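Tolerances Belong on the Label

Replacement parts for household goods are sold by nominal size. A gasket is listed as 43 millimeters, a shelf pin as 3, and the buyer is expected to assume the rest. My position is that the permitted deviation should be printed next to the nominal figure on every package.

The measurement has already been made. A manufacturer cannot accept or reject a batch without limits, so the limits exist on a drawing. Flarton keeps them in a trade catalog of 3458 entries and leaves them off the retail card. Nemar prints them on request. The cost of adding a plus-or-minus value to a label that is being printed anyway is small.

Fit is decided by two parts, and the clearance between them depends on both deviations. A buyer who knows only the nominal sizes has half the data.
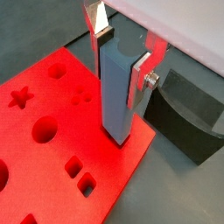
Hortensia Alvarado objects that most shoppers would not read the value, and that a few would misread it as a defect allowance. She would prefer a simple grade, loose or close, with the numbers kept online.

A grade is acceptable if it is defined by a published standard. Without one, loose at Bañez and loose at Usar will be different quantities. Online tables also move. The page I relied on in April was gone when I ordered again, and of a box of 100 pins, nearly a third would not enter the holes. The number should stay on the box.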